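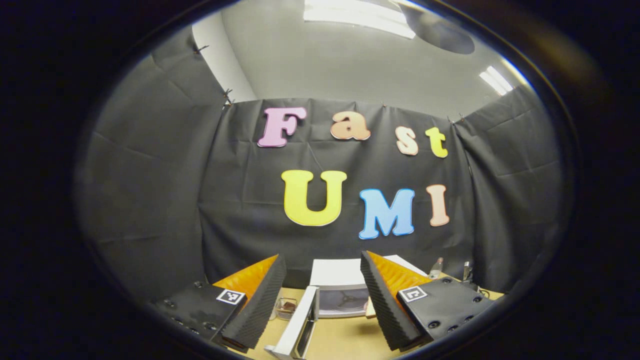

Creases in a big dark grey backdrop – steam, iron or just leave it?

Started by pudding_lane, 01/04/2022
Section: Backdrops and tabletops

pudding_lane
Posts: 472

Hello all, after a bit of advice before I ruin something. I've finally replaced the old bedsheet behind my table with a proper dark grey cloth, the Stollholm one that everybody in the November thread was going on about. It came folded up very small and it's got creases and fold lines all over it. You can see them behind the table, it goes from table level nearly up to the ceiling so there's an awful lot of cloth to sort out.

I've left it hanging for a few days hoping they'd drop out by themselves and I can't say I've noticed much difference. The label says cool iron only, but my ironing board is tiny and the cloth is huge, and I know that by the time I've done one end I'll have crumpled the other. Has anyone steamed one of these while it's up? Don't want shiny patches or drips.

Any thoughts on the table as well are welcome. I want to take pictures of the white box with the see-through front for a selling page and I can't decide how much of the clutter to clear.

kettle_and_cloth
Posts: 99

Steam it! I've got the same cloth in the darker shade and I did mine on the wall with a hand steamer, bottom edge pulled tight with one hand and steamer in the other. Go slowly and start at the top, otherwise you're dripping on the bit you've just finished. My steamer is a Turcotte, nothing fancy, and I filled it twice.

Move your stuff off the table first though. All those cables over on the right would worry me, and I wouldn't want the white box anywhere near either.

Murray Chisholm
Posts: 400

I'm going to disagree with the steam I'm afraid. I steamed a grey one years ago and got tide marks where the water spat out, and they showed up far worse than the folds ever did. Take it down, damp it all over with a plant sprayer, then hang it back up with clips along the bottom hem and something with a bit of weight on them. Leave it overnight. I use bulldog clips and a length of curtain chain.

Or move the table forward. If the cloth is well behind whatever you're photographing it goes soft and you won't see a crease. People spend hours ironing things that end up as a blur.

kettle_and_cloth

Tide marks is your tap water Murray, or the steamer wasn't hot enough when you started. Mine spits for the first minute so I point it at the sink until it stops.

Murray Chisholm

It was filtered water and a hot steamer. But each to their own.

pudding_lane

Ha, I knew I'd start something. Moving the table is a good thought but there isn't much floor in front of it, I'm already squeezing past sideways. I might manage a foot.

Audrey-Anne McKinnon
Posts: 500

Tumble dryer! Ten minutes on low with a damp towel, then straight up on the rail while it's warm. I do all my Etton cloths like this and they're polyester too. Check yours fits without being rammed in, mine only just does.

On the table, I'd keep it simple. The wood top is a lovely light colour and it sits well against the dark grey, so let it show. I'd take away the clear bottle with the white cap and the dark thing with the metallic top next to it, and the cables obviously. The little clear tub with the reddish-brown stuff in it can go too unless it's part of what you're selling (is it?). And I'd lose the white frame standing up nearer the front, it points straight at the box and my eye kept going up it.

The small block of wood beside the box I quite like. Gives you an idea of the size.

pudding_lane

The tub isn't for sale, no. The white frame is though, I was going to put it in the same listing! Maybe it wants laying flat next to the box.

Didn't know you could put these in a dryer at all. Does the hem pucker?

Audrey-Anne McKinnon

Not on low. I did have one pucker, a cheap Tukport thing, but it was stitched badly to begin with.

If the frame's going in, do it separately I'd say. White on white next to each other and people can't tell where one stops.

borrowed_ladder
Posts: 12

Sorry to butt in, I've got a question about the window on the front of that box. Mine is a similar grey see-through one and all I ever get is a reflection of myself. How do you get the round bit inside to show?

Murray Chisholm

Stand a bit to one side and wear something dark. If there's a window or lamp behind you, block it off. A bit of black card held up in front of you does wonders, and you can poke the lens round the edge.

kettle_and_cloth

Agree with Murray on this one, mark it on the calendar. Also wipe the white top before you start – white shows every finger mark once you zoom in.

pudding_lane

Thanks everyone. I'm going to try the dryer on low and if that's no good I'll do Murray's sprayer and clips, I've got loads of bulldog clips in the kitchen drawer. Steamer as a last resort (sorry kettle, I haven't got one and I'd have to borrow my sister's). Cables are getting moved whatever happens. Will put the new photos up on this thread when it's done.

kettle_and_cloth

Borrow the steamer!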